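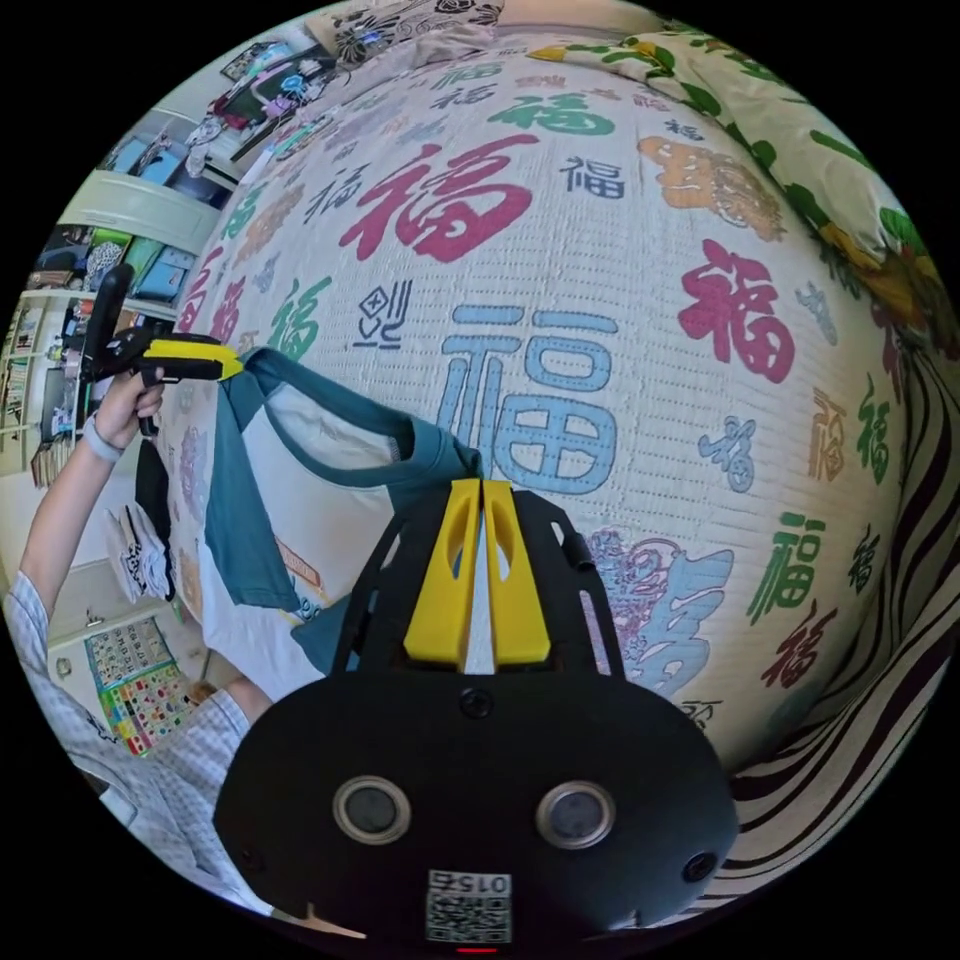 Fu quilts sell out ahead of Lunar New Year

TORNOW, 27 Dec 2019 – A bedding shop on the main street has sold the last of its quilts printed with the character 福, and the owner says a second delivery is expected before Lunar New Year.

Eun-ji Yook opened Yoon Bedding in October with a stock of plain sheets, pillows and winter covers. She added the printed quilts after customers asked for something brighter for the holiday. The first shipment was 50 quilts. All of them were gone before the end of the month.

The character, read "fu" in Mandarin, means good fortune or blessing. It is usually seen on red paper squares pasted to doors and windows at the new year, and is sometimes hung upside down as a play on words, because the word for "upside down" sounds like the word for "arrived." On the quilt it is repeated all over a cream background in red, green, blue, orange and other colors. Some of the characters are large and drawn in heavy brush strokes, others are only an outline, and a great many small ones fill the space between them.

"People know it from the door," Yook said. "They like having it on the bed too. It's cheerful in the winter, and the cream goes with whatever else is in the room."

The quilts are made for the shop by Fluner, a small sewing firm in Plevov. They have a cotton cover and a polyester filling and can be machine washed in cold water. Yook recommends drying them flat or on low heat and shaking them out once while they are still damp, to keep the filling even. The shop carries two sizes, single and double. The double sold faster.

Each one costs $113, with matching pillowcases sold separately. Yook said the price will stay the same for the second delivery. Customers who have already put their names on the waiting list will be called first, and a quilt will be held for 10 days after the call. No deposit is needed. After that, whatever is left goes on the shelf.

Several buyers told the shop they were giving the quilts to parents or to newly married couples. Others bought them for their own homes as part of the cleaning and changing of bedding that many families do before the new year. Homes are traditionally swept and laundry finished ahead of the holiday, and some people avoid washing clothes or bedding on the first two days of the year itself.

Yook keeps to that custom and says it takes some planning. In her house the beds are changed on the last day of the old year, and any shirts or towels still in the basket are washed, folded and put away the same evening. She folds on the bed, on top of the quilt, as her mother did.

"You need a big flat space and the bed is the biggest one we have," she said. "If the pile is still there at bedtime, you have to finish it."

The shop will also carry a smaller version of the print for cribs if Fluner can fit it into the schedule. Yook has seen a sample and asked for fewer of the large characters, which she felt were too big for the size. She has not set a price for it. A table runner in the same fabric was considered and dropped.

The coming year is the Year of the Rat and begins in late January. Yoon Bedding will be open its usual hours until then and closed for the first two days of the holiday. Names for the waiting list are being taken at the counter or by phone.

Customers who bought a quilt from the first shipment and found a loose thread along the binding can bring it in for repair at no charge. Yook said a few had come back and were restitched in the shop while the owners waited. The receipt is not required.

Related items

Tornow library extends evening hours through winter
Where to drop off used blankets and coats
Plevov sewing firm hires for spring season
Paper-cutting class for children has places left
Main street parking rules change in January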